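Work gloves and hand care – stock page last checked November 18, 2025

# Fletura knitted liner gloves

The Fletura is a thin, close-fitting liner glove made to be worn on its own for light jobs or under a heavier glove in cold weather. It is knitted in one piece, with no seams across the fingertips, and has a long ribbed cuff that tucks under a jacket sleeve. We have sold it at Liltwood since the first run came in, and it is still the glove we reorder most often.

It comes in black only. Earlier batches were also made in grey, but the grey yarn has been dropped by the mill and we have none left.

## What it is made of

The yarn is a merino and nylon blend, with a small amount of elastane in the cuff. The wool gives the warmth and the nylon takes most of the wear at the palm and between the fingers. There is no coating, so grip on smooth or oily surfaces is poor. For that sort of work look at the Farkas, further down.

The cuff is 3 cm longer than on the old pattern. Customers who kept getting a cold gap at the wrist asked for this for a long time, and it was changed when the knitting was moved to new machines in September.

## Sizes

Measure round the widest part of the palm, leaving out the thumb, with the hand flat and the tape snug. Use the hand you write with, which tends to be slightly larger.

| Size | Palm measurement |
|------|------------------|
| Small | up to 18 cm |
| Medium | 18 to 20 cm |
| Large | 20 to 22 cm |
| Extra large | 22 to 24 cm |

If you fall between two sizes and plan to wear the glove under another, take the smaller. A loose liner bunches at the knuckles and makes the outer glove hard to pull off. People with long fingers and a narrow palm often do better going up a size, even though the palm will feel a little slack.

We don't split pairs, but we will swap an unworn pair for another size. Send it back with the card band still on and put a note in with the size you want. 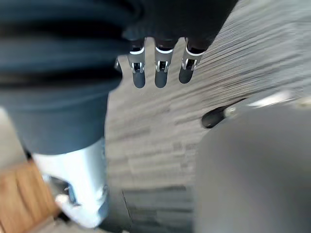
*Dark covering over the palm and back, fingers pointing down.*

## Wearing it under another glove

The Fletura fits under most leather and waxed cotton gloves without changing the size you need. Thickly padded gloves are a different matter. If yours are already snug, try them on with the liner before you cut the tags off.

Put the liner on first and pull the cuff up fully, then the outer glove. When you take them off, loosen each finger of the outer glove a little before pulling. Otherwise the liner comes with it and turns inside out in the fingers, and it takes some patience to push it back.

For wet work, carry a second pair. Wool holds its warmth well when damp, but a dry liner inside a damp outer glove is still a good deal more pleasant than a damp one.

## Washing and drying

- Wash at 30 degrees on a wool cycle, or by hand in cool water with a little wool wash.
- No fabric softener.
- Squeeze the water out in a towel. Do not wring.
- Dry flat, away from radiators and stoves.
- Do not tumble dry.

Expect some dye to come out in the first wash, so keep them away from pale clothes. A little bobbling at the thumb is normal in the first weeks and can be picked off or trimmed. Small holes at the fingertips can be darned with any thin wool, and there is a short length of matching yarn tucked behind the card band of every pair for this.

## Other gloves in the range

**Farkas.** The same knit with a rubber coating on the palm and fingers. Better for handling timber, tools and wet rope. It is stiffer than the Fletura when new and softens with use. Not suitable as a liner, as the coating catches on the inside of the outer glove.

**Plosulitz.** A lined leather mitten for standing about in the cold. Cut wide enough to take a Fletura underneath in the same size. The leather needs waxing before the first wet day and again whenever water stops beading on it.

None of these gloves is sold as protection against cuts, chemicals or electricity. If your job calls for rated gloves, please buy those from a safety supplier.

## Ordering and stock

We have 465 pairs of the Fletura on the shelf, of which almost 345 are medium and large. Small is running low – the next delivery is due in the new year and we can't put pairs aside before then. Extra large is in stock but goes quickly once the frosts start.

Orders of 20 pairs or more are packed in plain boxes without the card bands, and can be a mix of sizes. Bulk orders take a few days longer to leave us. Please list the sizes when you order, as we can't change them once the box is sealed.

Returns are accepted on unworn pairs only. If a seam or cuff fails in normal use, send us a photograph of the fault and keep the gloves until you hear back. We will normally send a new pair and may ask for the old one so that the mill can look at it.

Questions about sizing or bulk orders go to Dulce Xolalpa in the Liltwood stockroom. Include your palm measurement in the first message, along with the name of any outer glove you want to wear over the liner.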